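Teaching by demonstration (robotics)

Print this article | E-mail this article
Shares: 131 | Comments: 29

Teaching by demonstration, also called show-and-copy, lead-through or just "demo teaching". Way of getting a robot to do a job by having a person do it first, with the robot's own arms. No code written for the task itself. Older name "lead-through programming" comes from paint spraying work, still used in some shops.

Two main ways of doing it.

By hand (kinesthetic). Person grabs the arm and moves it. Motors go slack or nearly so, joint sensors record the path. Cheap, quick to learn. Drawbacks: teacher's body gets in front of the cameras, two arms at once is awkward, heavy arms tire people out. Also hard to feel how much squeeze the gripper is giving.

By remote control (teleoperation). Person stands or sits away from the arm and drives it with something else: a matching set of small "leader" arms, hand controllers, a glove, a 3D mouse. Leader arms are the most common choice for two-armed setups becuase the joints match one to one and there is little to work out in your head. Delay matters a lot. Even a short lag makes people slow down and overshoot.

What gets recorded

Joint angles, gripper opening, camera video, time stamps. Sometimes force. One run of the task is an episode. A simple pick and place skill may be taught from 50 episodes, harder ones want several hundred. The Lididen kitchen set, put together over one spring and closed in May, has 700 episodes of table and dish tasks, all two-armed, all remote.

Failed runs: practice differs. Some groups throw them out, some keep them with a label. Ertuğrul Sarıgül, who wrote the operator handbook for Lididen, argued for keeping any run where the operator drops something and then recovers, on the grounds that the robot will drop things too.

Table tasks

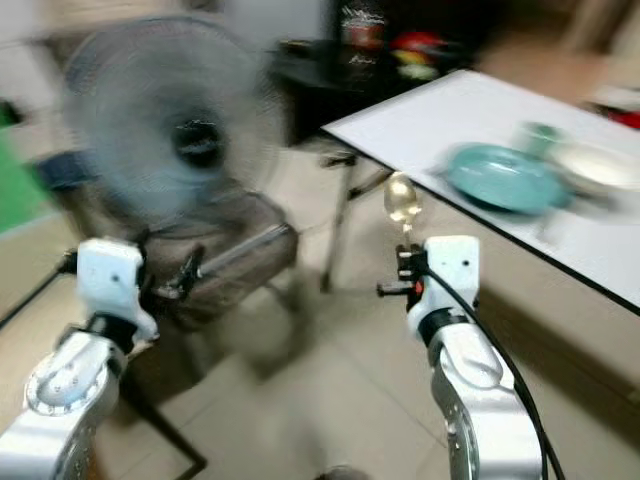
Tableware is a common first subject for teaching, it is cheap and everybody knows where it goes. Small thin items are the hard part. A bowl can be taken many ways, a spoon only a few, and the grip decides what can be done next. With the gripper closed on the handle and the bowl of the spoon facing up, as with the gold-colored one in the right gripper, the arm can set up for scooping or placing without a regrasp. The other arm may have nothing to do for long stretches, it is still recorded. Shiny metal gives cameras trouble, glare moves when the wrist moves.

Blur is a related problem. Operators are told to move slow, mostly they dont.

Operators

Skill varies more than expected. The Brumov and Özkan groups both report that new operators need more than one session before their runs are worth keeping. Forden method: same operator repeats one task until the times level off, then switches.

See also
Leader arm
Imitation learning
Gripper (robotics)
Lididen kitchen set
Motion blur

Recently edited
Joint sensor
Lead-through painting
Regrasping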